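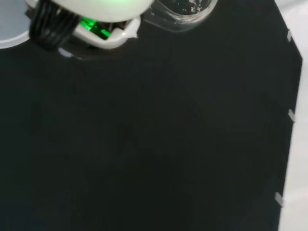

Araba Amoah wants to know whether the matt finish on the black Skeltlow goes shiny where cups and plates are put down day after day, and whether the board can be sanded back if it does. The finish is a through-coloured surface layer, so light polishing from use will show as a slightly brighter patch when viewed against a window. It must not be sanded. A wipe with the Bindik cleaner evens out the sheen in most cases; a board that has been scoured with an abrasive pad can't be restored.

Skeltlow work board, matt black

Skeltlow is a flat, loose-laid board for preparation areas, serving counters and tasting tables. It lies on top of an existing worktop and gives a dark, low-glare surface on which clear and pale tableware is easy to see. Spilt salt, sugar and crumbs also show up clearly, as do water marks. Buyers who would prefer not to see them should order the Dalen grey.

The board has no raised lip and no juice groove. Cups, bowls and plates can be slid across it and off the end without lifting. Liquid will run off in the same way, so for wet work the board should be used with the Ornar edge strip (sold separately, see below).

Surface

Matt on the working side, plain on the underside. The matt side reflects a soft sheen under strong overhead light but doesn't mirror lamps or windows. Fingerprints are visible at a low angle and come off with a damp cloth.

The surface is suitable for dry goods, cold dishes and filled cups. It isn't a cutting board. Knife marks on matt black appear as fine pale lines and are permanent. Pans straight from the hob must stand on a trivet.

Clear plastic cups

Thin plastic cups can stick to the board when the base is wet, then release suddenly and tip. Dry the base before setting the cup down. Drops left standing overnight leave a chalky ring in hard-water areas -- remove with diluted vinegar, rinse, and dry with a soft cloth.

Technical details

Thickness: 8 mm
Colour: matt black (also available in Dalen grey)
Working sides: one
Feet: 4, self-adhesive, supplied loose in the packet
Edges: straight, corners slightly eased
Dishwasher: no
Outdoor use: no

Fitting

Clean and dry the worktop. Lay the board matt side down on a folded blanket and fix one foot at each corner, set in from the edge by the width of a thumb. Press each foot firmly and leave the board for 2 hours before turning it over. On worktops that are slightly out of level, the board may rock on three feet; a paper shim under the fourth is sufficient.

Two boards may be laid side by side. The joint isn't watertight. Crumbs and granules collect in it and are best removed with a dry brush before wiping, as wiping first pushes them further in.

Care

Daily: damp cloth, a drop of washing-up liquid, clean water, dry cloth.
Weekly, if in constant use: Bindik cleaner, applied to the cloth and worked over the whole board in straight strokes. Treating only the mark will leave a visible edge.
Avoid: scouring powder, steel wool, bleach, furniture polish, oil.

Oil deserves a separate mention. It darkens the surface evenly at first and looks like an improvement, but it holds dust and must then be taken off with several washes.

Accessories

Ornar edge strip, black, soft. Pushes on to one long side. Cut to length with scissors.
Bindik surface cleaner, refill bottle.
Spare feet, set of 4.

Delivery and returns

Boards are sent flat between card sheets. Check the corners before signing for the parcel. Unused boards can be returned as long as the feet haven't been fitted. Orders for the grey version placed now will be sent in March.

Questions on sizes and cut-outs: Arnout Lambrechts, sales office, until four in the afternoon.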